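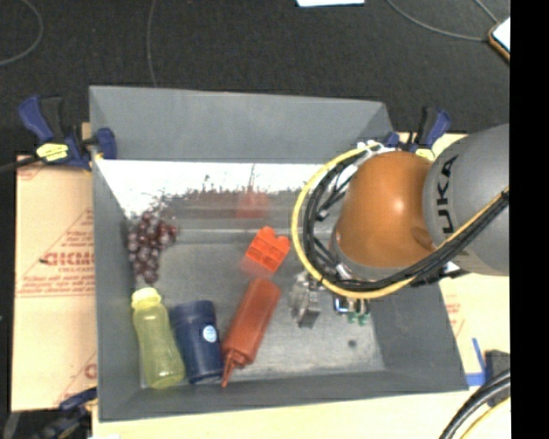

Gwion Cadwaladr wrote in to say that a dehydrator is a hair dryer in a box, that his oven does the same job for free, and that anyone who pays money to turn fruit into smaller fruit deserves what they get.

July 7, 2026
By Cledwyn Mathias

OK Gwion. Fair. I thought the same until April, when I bought the Hakstead 3316 and stopped thinking it, mostly. Writing this fast between batches, there's a load of tomatoes due out and I'm out of jars.

Short version for people in a rush: good machine, bad door, worse manual. Buy it if you have a garden or a fruit habit. Don't buy it for jerky, get to that further down.

First the oven thing. My oven's lowest setting is 170. Too hot for most fruit, the outside goes hard like a shell and the middle stays wet, then two weeks later there's fuzz in the jar. Door propped open with a wooden spoon, which everybody recommends, means the kitchen is a sauna and the cat is up on the counter wanting to know what's cooking. In July! No thanks. Plus the oven's tied up all day. If yours goes down to 140 and has a fan, fine, Gwion wins, keep your money.

The Hakstead is the box type, trays slide in from the front, fan at the back. My old one was a Joltanance, the round stacking kind with the fan in the base, and the bottom tray was always done hours before the top one. You had to shuffle trays like cards. Forget once and the bottom apples are roof shingles. Box type is better. Not perfect, back left corner runs hotter on mine, so I turn the trays front to back about halfway. Takes a minute.

Grapes. Everyone wants to know about grapes, so.

Grapes are the hardest thing I do in it and the one I get the most emails about. They have a waxy skin and the skin does its job, it keeps water in. Put them in whole and cold from the fridge and you'll wait forever. What works for me: pull them off the stems, dunk in boiling water for maybe half a minute till a few skins split, straight into cold water, pat dry on a towel. Then in. Seedless only, please, I did seeded ones once and it was like eating gravel. Red ones come out better than green I think, darker and a bit winey. Green ones go a sort of tea brown, taste fine, look like something from under the couch.

Cutting them in half is faster but they stick to the mesh and you lose a lot scraping. Also who has the patience. If you do cut, cut side up.

Even with the dunk it's a full day. Start in the morning and you're checking at bedtime and again at breakfast. I put in a full tray last week and got 507 grams out the other end, dry, and my kids ate it in an afternoon in the car. So the economics are what they are. Store raisins are cheap. These are better though, softer, you can stop when they're still a bit squashy in the middle. Keep those ones in the fridge.

Tomatoes: the best thing it does by a mile. Plum type, halved, salt, skin side down. Overnight. I don't bother seeding them any more. Into a jar, and before anyone starts, NOT into oil on the shelf, oil goes on the day you eat them or the whole jar lives in the freezer. Look up botulism if you want a bad evening.

Apples easy. Lemon water if you mind the brown, I don't. Peel on.

Bananas fine, leathery, don't expect chips. The crunchy ones at the store are fried.

Strawberries lovely and a total ripoff, a whole basket goes down to a handful.

Herbs, lowest setting, and check early. My first basil was dust. Mint is great, parsley pointless. Oregano made the entire house smell like a pizza place for a day and nobody complained.

Watermelon. People online swear by it. I tried, it was like chewing a sweet bandage. My daughter liked it so maybe it's me.

Jerky. The dial goes up high enough on paper but I put an oven thermometer in there and it read low the whole time I was watching, and with meat I'm not guessing. Could be just my unit. I finished the strips in the oven, so at that point, again, Gwion has a case. If jerky is the reason you're shopping I'd look at the Itora, which my brother in law has. Hotter, heavier, louder, ugly thing, but his meat comes out right. He's never once done fruit in it so can't tell you about that.

Now the complaints.

The door. It isn't hinged, it just hooks on, and it pops off if you bump it. Mine hit the floor two times in the first week and now has a crack across one corner. Still works. Bit of tape. For the price it should have a hinge and I can't see what it would of cost them.

The manual. One folded sheet. The drying table says grapes 6 hours, which is a fantasy. No mention of dunking. It tells you to preheat but not for how long. Throw it out and go by feel: cool a piece down before you judge it, everything feels wetter warm than it is. Tear it in half, squeeze, if there's a bead of water it goes back in.

The timer beeps when it's done and then keeps beeping. At 4 in the morning. You can't turn the beep off. I've learned to work backward from when I want to be awake.

Noise otherwise is ok. Bathroom fan. I have it on a shelf in the laundry room and can't hear it with the door shut. In a small apartment it would bug you.

Cleaning. Trays go in the dishwasher, top rack, though mine have bowed slightly since so maybe don't. Soak and a soft brush is what I do when I'm being good. The mesh liners are extra and you need them, small stuff drops right through the bare trays. Get the liners the same day. I got mine at Watkins with the machine, last ones they had, and the guy at the counter said they run out every summer. There's a drip tray at the bottom that I didn't know came out until June. It was bad. Check yours.

Power, somebody asked. I never measured it. Bill went up a little, but so did the AC, can't tell you which did what. It's a low steady draw for a long time. Probably you're not saving money against store bought unless the fruit is free. If you've got a tree, or a neighbor with a tree, different story. I've had bags of plums left on the porch since word got out.

Size is worth measuring before you order. It's deeper than it looks and needs a gap at the back for the vent. Won't go under my kitchen cabinets, which is how it ended up with the washing machine.

Storage, since half the emails are really about that. Let everything cool all the way. Fill jars loosely and leave them on the counter for a week, give them a shake every day. If you see fog inside the glass, back in the machine it goes. After that, dark cupboard. I label with masking tape and a marker and still manage to have one mystery jar. Currently think it's pear.

Would I buy it again? Yes, grumbling about the door. The Joltanance went to my sister, who does apples and nothing else and is very happy, so if that's you, save some cash and get a round one, they turn up at yard sales all the time.

Next week cherries, if the pitter arrives. Gwion, send me your address and I'll mail you some tomatoes.

Timer's going.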